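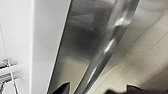 *Wrist cam, open-door task, fingers on either side of the bar handle during final approach.*

**Ticket:** handle pose jumps sideways on final approach, grasp aborts
**Component:** Zondlow (perception), maybe Nillolby (arm control)
**Opened:** 01/09/2023
**Reporter:** me
**Watching:** Yaowalak Siriwan, Lev Tymoshchuk
**Status:** fix merged, one leftover at the bottom

### What's going wrong

The arm comes in nicely, the fingers end up straddling the bar, and then the handle estimate hops over to the left and the planner throws the whole thing out. Sometimes it retries and gets it. Sometimes it retries, hops the other way, and sits there until the timeout. From the log:

```
[zondlow] handle_axis: ok conf 0.90
[zondlow] handle_axis: ok conf 0.88
[zondlow] handle_axis: JUMP lateral 21 mm
[nillolby] goal moved > limit, aborting close
[nillolby] retry 1
```

The jump is always sideways, across the bar. Angle along the bar stays rock solid, which was my first hint that we were still tracking *a* straight line, just the wrong one.

### Stuff I tried first (feel free to skip)

Hand-eye calibration, obviously. I redid it twice and got basically the same transform both times, so I put the old one back.

Then I blamed latency. We stamp images when they arrive and joint states when they're read, and I was sure the two were drifting apart during the last bit of the move. I added a 200 ms pause before the final estimate so everything could settle. Same jump, only now slower and more annoying to watch. Pause is out again, please don't bring it back.

Then exposure. There's a bright highlight on the upper part of the bar and a streak of glare lower down, and I figured those were blowing out the edge detector. Locking the exposure at 3000 µs made the images prettier and the numbers a little steadier, but I still got aborts. I left the lock on since it doesn't hurt.

### What it was

Lev asked me to dump the line candidates instead of only the winner, and I should've done that on day one. Look at how many long, parallel-ish lines this view has! Both sides of the bar, the dark strip of a gap next to it, the steel panel's edge against the white, and those faint seams over on the beige surface. They all slant more or less the same way. Zondlow fits a pair of edges and calls the middle of the pair the handle axis. When glare eats into one side of the bar, that side scores badly, and the fitter happily pairs the good side with something else. Most often it picked the steel-to-white edge, because that one is long and really sharp. The midpoint of *that* pair is out on the flat panel, and there's your jump.

So the confidence number was telling the truth, in a way. It had two great lines. They just didn't belong to the same object.

Yaowalak pointed out that we already know how thick the bar is, because the door model in Gasach has the diameter in it. We load that model at startup and use it for the pull arc and nothing else. I felt a bit silly about that one.

### The fix

Three changes, all in the same branch:

1. Pair gating. Two edges can only be a handle if the distance between them matches the model diameter at the current range.
2. Gripper mask. The fingers show up along the bottom of this camera's view, and their outlines were feeding short edges into the fitter. The mask comes from the jaw opening now, so it moves with them.
3. Lateral prior. Once the pregrasp pose is accepted, a new estimate that wants to move sideways farther than half the bar's diameter gets dropped and the last good one is kept.

Config, if you want to try it on your own setup:

```yaml
zondlow:
 pair_gate: true
 diameter_source: gasach
 mask_fingers: true
 lateral_prior: half_diameter
 exposure_us: 3000
```

Careful with `diameter_source` – if the model doesn't load, it silently falls back to no gate at all, and you're right back where I started. I added a warning, but it scrolls by fast.

### Results

I replayed the recorded approaches through the new build first. 90 of them, every one that had aborted on a jump. No jumps in the replay. Replay doesn't close the loop though, so Yaowalak ran it live on the Nazarenko cell while I watched the plots, and the close command went through each time we tried. We only did a short session, so I'd call that encouraging and leave it there.

### Comments

**Lev:** Can we log the rejected pairs too? I'd like to see how often the gate saves us.

**me:** Yep, added behind `debug_pairs`. It's chatty, so leave it off for long runs.

**Yaowalak:** What happens with a flat pull, no round bar?

**me:** The gate takes whatever width the model gives it, so it should be okay, but I haven't tested one. Opened a separate ticket for that and put your name on it, sorry!

**Lev:** Merged. Keeping this open for the fallback thing, I'd rather it refused to start.

**me:** Agreed. I'll make a missing diameter a hard error at startup and close this once that's in.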